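About Brorkska Dispatch

Hi, and thanks for clicking through! I write Brorkska Dispatch, a small newsletter about treaties, summits and border talks, the sort of thing that gets two lines at the bottom of the world news page and then vanishes. I started it in Grandton in 2000, as a sheet I photocopied and left at the library (80 copies, and I usually carried a few home again).

Back then I was working days at Wellico and reading foreign ministry statements on my lunch break. I still read them at lunch, only now it's my job.

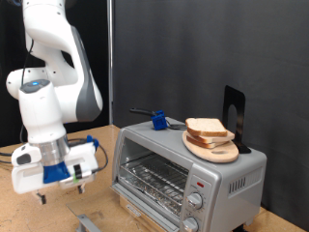 Most of what I cover is slow. Fishing rights, river crossings, visa deals, who gets to run a pipeline under whose lake. I like slow! A negotiation can go quiet for years and then one comma moves in a draft and everybody flies in for a signing. I try to explain what changed in everyday words, and I link to the full text of the agreement whenever there is one.

The Dispatch goes out twice a week and has 844 paying subscribers, who cover the bills. I don't run ads and I don't take money from governments, parties or embassies. My longest series so far is the Chou letters, 73 installments on how small delegations get ready for big meetings, and yes, I'm still adding to it.

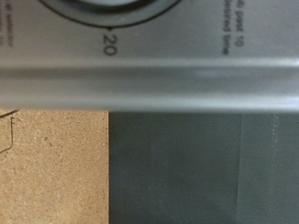 If I get something wrong, please write and tell me. Corrections go at the top of the next issue, with the old wording left in so you can see what I said the first time. Translations are mine unless I note otherwise, and my Russian is a lot better than my French.

I take all of January off, so mail sent then will sit until February.

Page last updated 15 November 2023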